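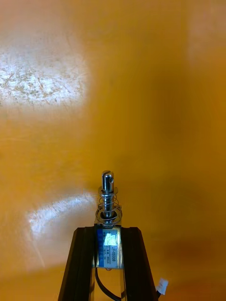
Notes on part numbers, after two months of cleaning up a parts list that had 3586 entries in it when I started in March. Small repair shop, one storeroom, one spreadsheet. Long thread.

Most of the mess came from "smart" numbers. Someone at Brostness years ago decided that the number should tell you what the part is: category, then supplier, then size, then color. MT-GU-12-S. Motor, Guo, 12 mm, silver.

It reads well until the supplier changes. We moved a line of bearings from Guo to Zastier and now there are parts with GU in the number that Guo has never made. You can't renumber them without touching every old work order.

Category codes fail the same way. Is a motor with a gearbox a motor or a gearbox? We had 29 of those. Some filed under MT, some under GB, and a few under both with separate stock counts.

What I use now: five digits, issued in order, no meaning. The next part gets the next number. Everything you want to know about it goes in its own column, where it can be corrected. 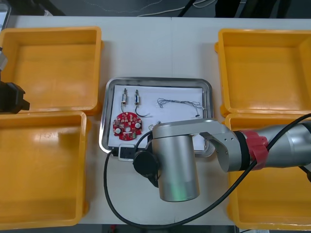 Columns matter more than the number. Mine are description, maker, maker's part number, unit, location, minimum stock, status. Liên Vũ asked for a "last checked" column and I added it. I should have had it from day one.

Descriptions: noun first, then the thing that separates it from its neighbors. "Screw, pan head, M3 x 8" sorts next to "Screw, pan head, M3 x 10". "Small pan head screw" sorts next to "Small bag".

Write the unit down. We ordered 400 of a cable tie and received 400 bags. The record said "400" and the order form assumed each. The supplier took most of them back and charged for restocking.

Never reuse a number. If a part goes away, set status to obsolete and leave the row alone. Old job sheets still point to it.

Do not use O or I anywhere in a location code. Aisle, shelf, bin: A-04-11. Leading zeros always. Format the column as text before you paste anything in, or the spreadsheet will eat the zeros or turn half of it into dates.

Duplicates: sort by maker's part number after stripping spaces and hyphens. That found most of ours in one afternoon. The rest only came up during a physical count.

On counting – one person counts, another enters, and the counter does not see the expected figure. Leilani Alcantara was strict on this and I resisted it. The first blind count disagreed with the record in 18 locations on a single aisle.
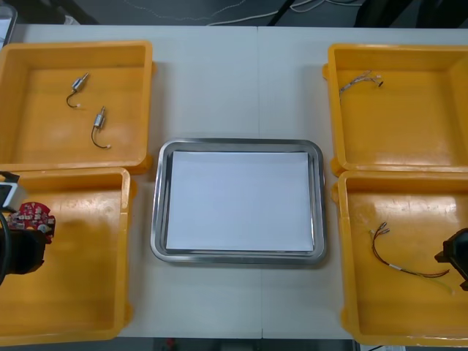
Small motors, leads attached. One row in the list, unit = each.

Someone will ask about software. We trialed Mendusex for a month. It does the job, but it imports whatever you give it, so the cleanup has to come first either way. Still on the spreadsheet for now.

Open problem: kits. A kit has its own number and consumes other numbers, and people raid kits for single parts when a shelf is empty. I log each raid by hand as a stock adjustment. It is slow and gets skipped on busy days.

Next full count is 25th May. I will post the error rate by aisle when it's done.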